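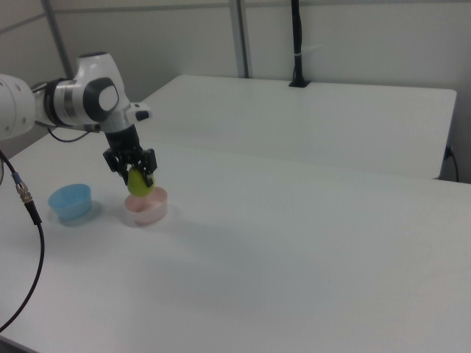

I love a bowl of fruit on the kitchen table, and I think more of us should keep one there instead of hiding everything in the fridge. When I moved to Laur I shoved my pears in the crisper drawer and forgot them until they went brown. Then my neighbor Maiara Vasconcelos gave me a big blue dish and told me to leave it where I'd trip over it, and I've eaten more fruit since then than in the three years before! It doesn't have to be a fancy dish either. A shallow pink one you can see through, on a plain white table, does the job beautifully, and one small yellow-green thing over it is enough to brighten the whole spot.

People tell me fruit goes bad faster this way. Some of it does, sure (berries belong in the cold, I'll give you that). But a hard pear from the store needs a few days out in a warm room to taste like anything at all, and you'll notice when it's ready if you walk past it every morning. My kids used to ask for crackers after school. Now they grab a plum on the way through the door and drip juice down the hall, and I'm thrilled about it.

So clear off the mail and the dead batteries and put a bowl there. Mine has four plums and a lemon in it right now, and the lemon has been there since December.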